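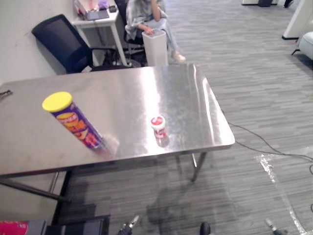 Why is a steel table so shiny?

Have you ever leaned over a steel table and seen the ceiling lights shining back at you? I love that. My name is Yiran Yan, and I write about everyday stuff for kids at Nillbridge.

Light travels in straight lines until it bumps into something. When it hits a rough thing, like a carpet, it bounces off every which way and gets all mixed up. Polished steel is much smoother, so a lot of the light bounces off together — a bit like a ball off a hard floor. That's how you get those big bright streaks!

Stand a snack tube on a table like that and look just under it. There's a second tube, upside down and blurry! It's blurry because the steel still has tiny scratches and smudges that knock some of the light off course. A bathroom mirror is far smoother, so your face looks sharp in it.

Now you try. Find a metal spoon and a can with a bright label. Hold the spoon close to the label, then move it slowly away. What happens to the colors? Next, press your thumb on the spoon and look again.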